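Subject: Re: [kitchen-forum] Storage of dried herbs and the shared spice order
From: Tsehay Gebru
To: Kitchen Forum list
Date: September 2019

Dear members,

Thank you to all who replied to the notice on dried herbs. I am answering Mr Jemal's message on the list, as the same points have reached me privately from other kitchens.

Tekle Jemal wrote:
> The oregano and thyme from the last shared order had lost most of
> their scent when we opened the second sack. We keep them on the
> shelf over the range at Ketetti. Could the list advise whether this
> is a fault in the supply or in our storage? I would also like to know
> if whole cumin may be ordered in place of ground.
> Tekle Jemal, Ketetti kitchen

On the first point, a shelf over a range is too warm for any dried leaf. Herbs should be kept in closed tins in a cupboard away from the cookers and the dishwasher. Sacks are suitable for delivery only and should be emptied into tins on the day they arrive. Leaf herbs opened more than 9 months ago should be replaced. Mrs Kumsa has checked the remaining stock at Woldegiorgis, which came from the same delivery, and found it satisfactory, so no claim will be made to the supplier.
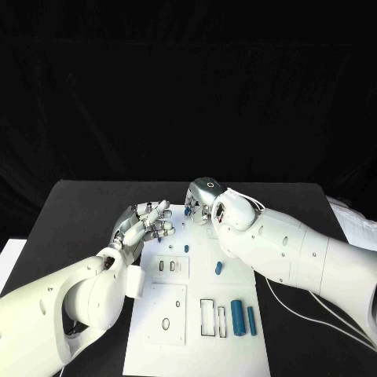 Two white robot arms over a dark grey tabletop.

On the second point, whole cumin may be ordered under item 566 on the Drutard list. Kitchens choosing it should have a grinder set aside for spices, as coffee grinders carry their flavour into the next batch. Please toast the seed in a dry pan over a low heat and let it cool before grinding. Ground cumin remains available for those who prefer it.

Members are also reminded of the following:

Orders should be sent to Shewit Alemayehu with the name of the kitchen in the subject line. Quantities are to be given in kilograms. The smallest quantity for any one item is 3 kg, and kitchens wishing for less may share a sack by arrangement between themselves. Amended orders must be sent again in full.

Garlic granules and onion powder will be left off this order, as seven kitchens still hold unopened stock. Lumum has offered to pass on its surplus, and requests should go to Kidus Wako directly.

Yours faithfully,

Tsehay Gebru
Shared Purchasing

To leave this list, send a blank message with the word "unsubscribe" in the subject line.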